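The branch to Mamari left the main line at a trailing junction, and every train that used it had to run past the switch, stop, and set back. The arrangement cost the railroad about a quarter of an hour on each trip for as long as the branch was open. It came about through a dispute over a strip of pasture on the inside of the curve, where a direct connection would have gone. The owner wanted more than the company would pay, and the surveyors were told to approach from the other side.

The line was built to carry timber. Two mills stood at the upper end, one on each bank of the creek, and the company expected them to fill a train a day between them. The contract drawings show a single main track with a siding at Motura, a second siding and a turning wye at Mamari, and a spur a little over 500 feet long that dropped to the lower mill. Nothing on the drawings is marked as a passenger station. The building that later served as one at Mamari was put up as a tool house and was enlarged twice, first with a waiting room on the track side and then with an open porch.

Grades were the main trouble. From Motura the line climbed steadily along the north side of the valley, crossed the creek on a pile trestle, and then climbed again at a steeper rate through a rock cut. The engineer's notes give the length of the cut and the volume removed, but they do not give the grade, and the profile sheet for that section is missing from the set. Hamish Katene, who has walked the right-of-way with a level and compared his readings with the surviving sheets on either side, believes the track was laid steeper than the plan allowed. His figures show the upper end of the cut sitting eight feet higher than a straight line between the two known points would put it.

That would account for the operating rules. Loaded trains came down, so the grade was no obstacle to traffic in the direction that paid. Empties going up were limited to 20 cars, and in frost the limit fell to whatever the engineer would accept. Trains coming down stopped at the head of the cut so that the crew could set hand brakes on a portion of the cars. A short level stretch was made for this purpose. It is still plain on the ground, with a bank of cinders on the downhill side where crews cleaned their fires while they waited.

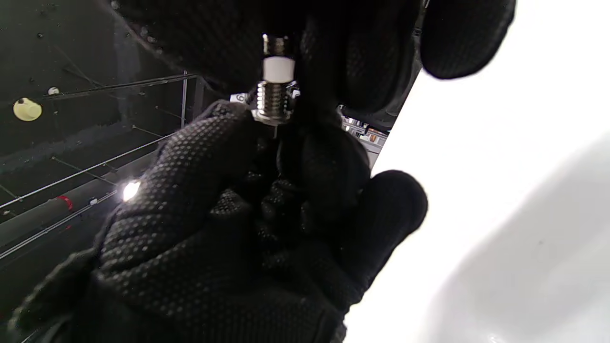
MAMARI, July

The trestle is gone, but the footings are easy to find when the creek is low. Piles were driven in rows of six and cut off a little above the water. Most have rotted back to the bed. On the east bank, where they were buried by a slide, several stand nearly to their first height, and the bolt holes for the lower braces can be measured. The spacing agrees with the standard plan the company used on its other branches, except at the third bent from the bank, which was moved downstream to clear a ledge. The deck must have had a slight kink at that point. A slow order over the bridge appears in every working timetable that has survived.

Beyond the trestle the grade is now a farm track for most of a mile. It has been widened on the uphill side, so the ditch is lost, but the stone culverts remain in use. They are dry laid, with flat cover stones, and two carry the mason's tally marks on the inlet face. Farther up, the rock cut holds standing water for much of the year. The ties were left when the rails were lifted, and their outlines can be felt underfoot in the silt.

Less is left at Mamari itself. The wye was filled when the road was straightened, and its west leg lies under the shoulder. The tail track ran behind the present store toward the upper mill. Merle Trevaskis, who has been collecting papers on the branch for many years, has a pencil sketch made by a section foreman that places the water tank between the legs of the wye and the coal platform on the east leg. A later company map reverses the two. She prefers the sketch. The foundation ring of the tank came to light during drainage work and was in the place the foreman gave it.

Her papers also settle the matter of the locomotives. It has often been written that the branch had an engine of its own, a small six-wheeled switcher named Mahuika, kept at the lower mill. The engine existed, and so did the name, but it belonged to the mill company and was not allowed on the railroad's track beyond the foot of the spur. Cars were left for it there, and a derail protected the main track. The railroad sent up whatever the terminal could spare. The repair book lists almost 20 different engines in the years it covers, most of them for only a few trips.

The passenger service was a single coach on the end of the freight. It left the junction at 6 in the morning and was due back after the afternoon loading, with no fixed time shown. Fares were collected by the conductor. Mail went in a locked box in the baggage end – the post office at Mamari kept one key and the junction agent the other. When a stage began running on the valley road the coach came off, and passengers who still wanted to use the railroad rode in the caboose on signing a release.

The upper mill burned and was not rebuilt. The lower mill went on for some years with a smaller cut, enough for a train every second week, then turned to trucks. The company applied to abandon everything above Motura and left the lower section as a storage track for surplus boxcars. Rails from the upper section were loaded at Mamari and worked downhill, the crew taking up track behind the last car as it went. The rock cut took longest, the spikes there having been doubled on the outside of the curve. The siding at Motura was removed the following spring, and the switch at the junction was spiked shut, then taken out with the next renewal of the main track.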